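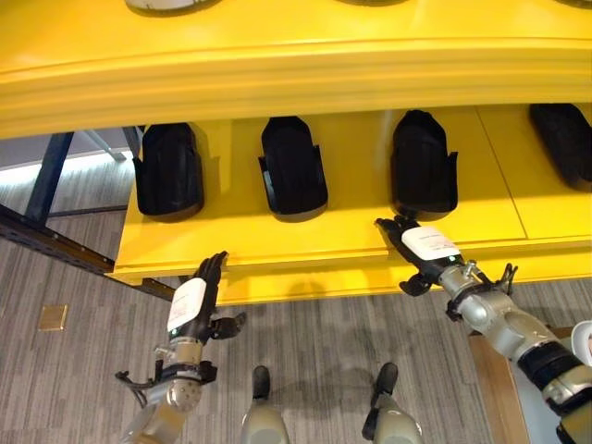
Ulla Nordin told us at the first stop that every missionary sent out from Prarton before the war had kept a diary, and that the archive held them all. I asked how anyone could know that. She said it was well established.

The open day on 06/09/2018 drew a decent crowd, mostly descendants. The handout claims 3,008 letters home and 1,118 baptisms in the first Trakora district. The letters I can believe. The baptisms come from the mission's own yearly reports, written to people who paid the bills, and the parish book we were shown skips six years.
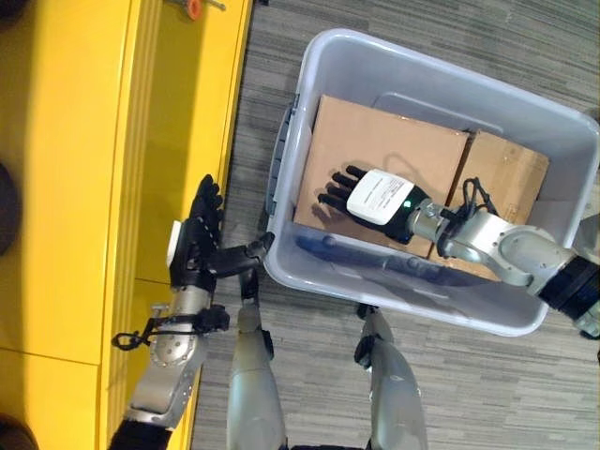 Yellow cabinet and gray carpet, Prarton open day.

Arvid Amundsen's talk on language training was better — he admitted most of the men had none and preached through interpreters whose names were never written down. Then he ran out of time.

I did get to read two letters from the first winter. Both ask for socks. The reading room opens again in November, by appointment, and I have asked for the parish book.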